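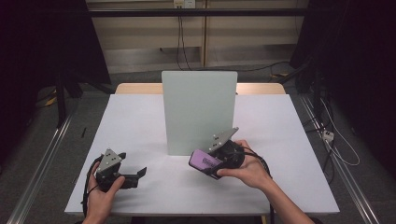 The white table with its upright green board, set on the larger wooden table at the Solinby centre.

New work tables in use at Solinby centre

The Solinby centre has brought a new type of work table into use in its carpeted ground-floor room, following a review of furniture carried out in March. The table has a plain white rectangular top which rests on a larger wooden table, with a pale green board standing upright near the back.

The arrangement was proposed by Kalkidan Tefera, who is responsible for rooms and equipment at the centre. Users of the room had reported that small items were hard to see against the wood, and that work was often interrupted while a suitable surface was found. The white top may be lifted away when the full wooden table is required for meetings.

The board has slightly rounded top corners and faces the person working. It was chosen in green so that it can be told apart from the white surface at a glance. Two other colours were considered and may be ordered at a later stage.

The tops and boards were supplied by Dika, a joinery workshop in Sornusberg, under an agreement with a value of 2656 euros. A further 300 euros has been set aside for replacement boards. The cost has been met in full from the furniture budget for the present year, and charges for the use of the room will remain unchanged.

Henok Tamiru, head of the centre, welcomed the completion of the work. "The request from our users was a modest one, and I am pleased that it has been possible to meet it within the existing budget," he said. "We shall listen to their comments over the coming weeks before any decision is taken on the remaining rooms."

Users are asked to observe the following arrangements. The white surface should be left clear at the end of each session. Adhesive tape should not be applied to the board. Cleaning should be carried out with a soft cloth only, and any scratches or marks should be reported to the front desk on the same day. Leads should be kept clear of the walkway at all times.

The room may be reserved at the front desk or by telephone during opening hours. Reservations already made under the previous arrangements remain valid and need not be renewed.

A second room, known as the Teshome room, is to be considered for the same furniture once comments have been received. Written comments may be handed in at the front desk until Sun 15 April.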